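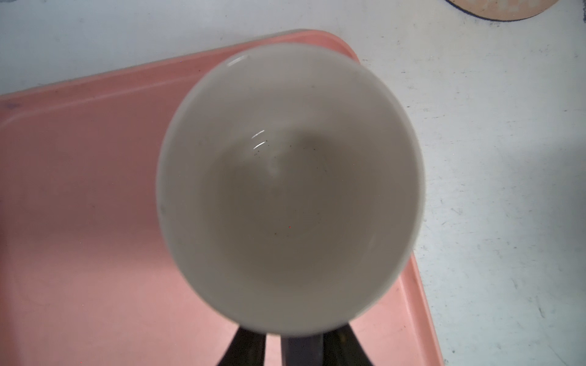
Plain white cup, empty apart from a few specks.

December always does this to me. One cold morning, the heating clunking away, and suddenly all I want is something warm with a spoon in it. Last year it was rice pudding (every night for weeks, I got very boring about it) and this year it's baked oats. Specifically, pear and ginger baked oats, which I've now made so many times that the oat tin needs its own shelf.

I should say I was never a porridge person. My mum made it with water and salt and you could have hung wallpaper with it. Baked oats are a completely different thing — more like a soft, squidgy cake that you're allowed to eat before 9am. You whizz everything up, pour it in a dish, and go and have a shower while it cooks. By the time you've found matching socks the whole kitchen smells of ginger!

The idea came from my neighbour Pieter Ntuli, who brought round a bag of pears from his tree in the autumn. They were hard as anything. I left them on the windowsill and forgot about them, and when I remembered they'd all gone ripe at once, the way pears do. I poached a few, put two in a crumble, gave some back to Pieter (he was very gracious) and grated the rest into breakfast.

You'll need 60g of rolled oats for each person, one ripe pear, an egg, a good splash of milk, half a teaspoon of baking powder and a teaspoon of ground ginger. I also add a little chopped stem ginger if there's a jar open. No sugar! The pear does all the work, especially if it's one of those really drippy ones. If yours is on the firm side, a teaspoon of honey won't hurt.
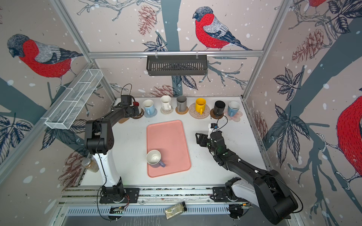

Grate the pear on the coarse side, skin and all, and keep the juice. Blend the oats, egg, milk, baking powder and ground ginger until you've got something like pancake batter, then stir the pear through by hand. I tried blending the pear in as well and it went a bit gluey, so don't do that. Butter a small ovenproof dish, pour it in, scatter the stem ginger over the top and bake at 180C for 29 minutes. Yes, 29. At 25 mine was still wobbly in the middle and at 35 it had gone dry round the edges, and my oven is a moody old thing, so start checking yours a bit before that.

You want it risen and golden, with a middle that springs back when you poke it. It sinks as it cools, so don't panic. I have mine with cold yoghurt and a few toasted hazelnuts. My sister has hers with custard, at breakfast, and I've stopped arguing with her.

A few of you have asked about making it ahead. The batter will sit in the fridge overnight quite happily — it thickens up, so loosen it with more milk in the morning. Once baked, it keeps for a couple of days in a tub and warms up nicely in the microwave. I haven't tried freezing it. If anyone has, please tell me how it went!

I've got 4 pears left and I fancy trying the next batch with cardamom in place of the ginger, maybe with some dark chocolate on top if it's the weekend. I'll report back.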